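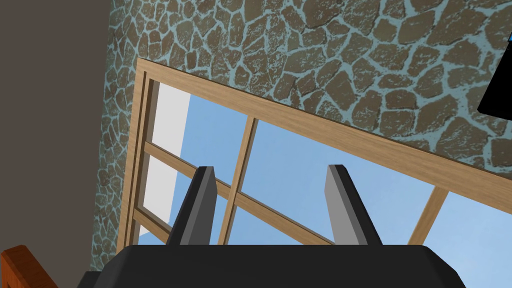 4.3 Publicação de notas na secção Celebridades

Esta secção aplica-se ao editor Padell, versão 2, instalado nas redações que utilizam o servidor Camine. Para a criação de contas e a atribuição de perfis, consulte a secção 4.1.

Antes de começar
O utilizador deve ter o perfil Redator ou superior. O perfil Colaborador grava rascunhos, mas não os envia para revisão. A sessão expira após 232 minutos sem atividade e o texto não gravado perde-se.

Criar a nota

1. No menu lateral, abra Conteúdos > Celebridades > Nova nota.
2. Preencha o campo Título. O contador passa a vermelho quando o limite é ultrapassado, mas a gravação continua disponível.
3. No campo Pessoas, escreva as primeiras letras do nome e selecione a ficha na lista. Se a ficha não existir, selecione Criar ficha provisória.
4. Em Tipo, escolha Estreia, Relação, Entrevista ou Desmentido. O tipo Desmentido obriga a indicar a nota original no campo Referência.
5. Cole o texto com Ctrl+Shift+V. A colagem simples conserva a formatação de origem e pode bloquear a pré-visualização.
6. Selecione Gravar rascunho.

Nota: as fichas provisórias não aparecem na pesquisa pública. A conversão em ficha definitiva é feita pelo perfil Editor.

Imagem de abertura

7. Selecione Multimédia > Carregar. A largura mínima para a imagem de abertura é de 2160 píxeis.
8. Preencha Crédito e Legenda. Ambos os campos são obrigatórios.
9. Arraste o ponto focal para a zona a preservar no recorte móvel e confirme com Aplicar. 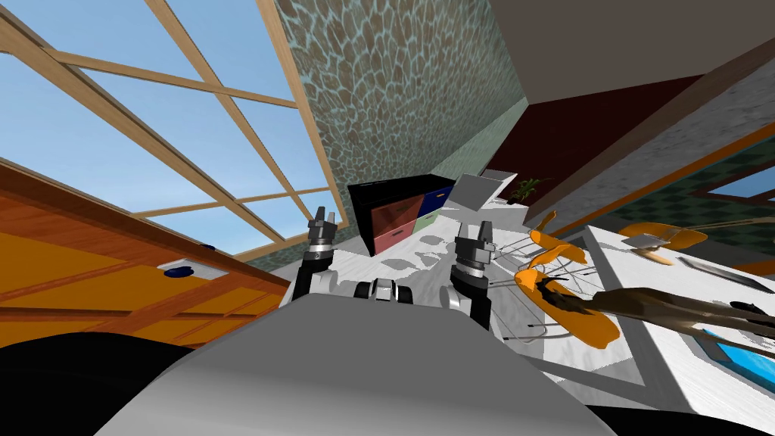 Figura 4-6. Interior simulado com janela de caixilho de madeira clara e parede de pedra irregular.

O erro 2287 indica que o ficheiro foi aceite, mas que a miniatura não foi gerada. Abra a ficha da imagem e selecione Regenerar. Se o erro persistir, elimine o ficheiro e repita o passo 7 com outro nome.

CUIDADO: eliminar uma imagem na biblioteca retira-a de todas as notas em que foi usada, incluindo as já publicadas. O sistema não pede segunda confirmação.

Embargo e envio

10. Para notas com embargo, ative Programar e introduza a data e a hora. O fuso é o do servidor - não o do computador do utilizador.
11. No campo Fonte, indique a agência ou o assessor que forneceu a informação. As notas do tipo Relação sem fonte preenchida são devolvidas automaticamente.
12. Selecione Enviar para revisão. O estado muda para Pendente e o texto fica bloqueado para o redator.
13. Para recuperar o texto antes da revisão, selecione Retirar. O embargo é anulado e tem de ser introduzido de novo.

CUIDADO: a opção Publicar já, visível no perfil Editor, ignora o embargo. As notificações enviadas para a aplicação móvel não podem ser recolhidas.

Correções após publicação
As alterações ao título não modificam o endereço da página. Para alterar o endereço, use Avançado > Redirecionar. As correções ao corpo do texto geram uma linha de histórico com o nome do utilizador - visível ao público se a opção Mostrar correções estiver ativa.

Revisão desta secção: Qianru Liang e Maxine McKinnon, quinta-feira, 19 de dezembro. Alterados os passos 4 e 11.

4.4 Galerias e passadeira vermelha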